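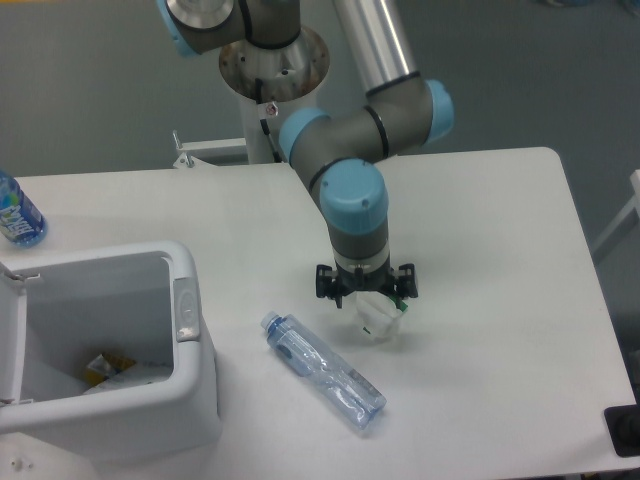
Liis Vasiliauskas did not believe in the clean table. She had worked at Drater for two years and had seen plenty of them, and every one had been somebody's way of putting off a conversation.

"It's a policy now," said Danladi. He had the memo in his hand, folded in half, as if it might get on his shirt. "White table, white bin. Everybody clears up after themselves before they leave the room."

"And who checks?"

"It's more of a culture thing."

She looked at the table. There was a water bottle on it, lying on its side with the blue cap still on. She had sat through the Prerkutness meeting in that room, all eight people of it, and she could not have said whose it was. Prerkutness was supposed to save the company. So was Motum, last year, and Motum had left behind a box of lanyards and a plant.

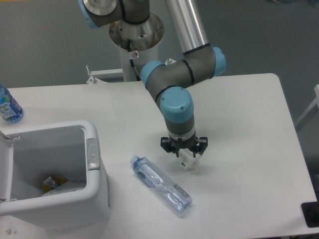

"A bottle isn't a crisis," Danladi said.

"I didn't say crisis. I said look at it. The bin has its lid open. How far is that, an arm's length? A grown person finished a drink, put the cap back on, laid the thing down and walked out to go talk about responsibility."

"Maybe they were coming back for it."

"For an empty bottle."

He unfolded the memo and read some of it again. She could tell he was hoping for a paragraph that covered this. It ran to fifteen points, and point one was a quotation.

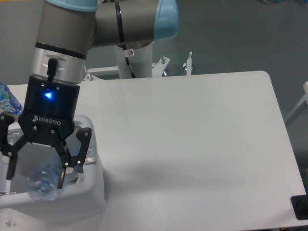
"Bottles are supposed to be recycling anyway," he said after a while. "I think. It says 'appropriate receptacle.'"

"Is that one appropriate?"

"It's the one they bought."

Liis leaned over the bin. Crumpled wrapper, a few pale scraps. So somebody was using it. She found this more annoying than if it had been empty, and stood there trying to work out why. It was twenty past four. Down the hall they were already laughing about something, the way people laugh before they ask for another month.

"You could just throw it away," said Danladi.

"So could you."

Neither of them moved. He put the memo in his back pocket and sat down, and after a minute she pulled out the chair across from him.

"Tell me again what Prerkutness does," she said. 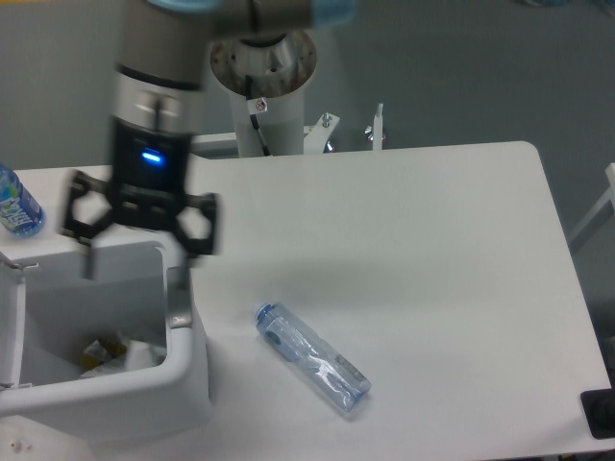

The white table at Drater, with the bottle still on it.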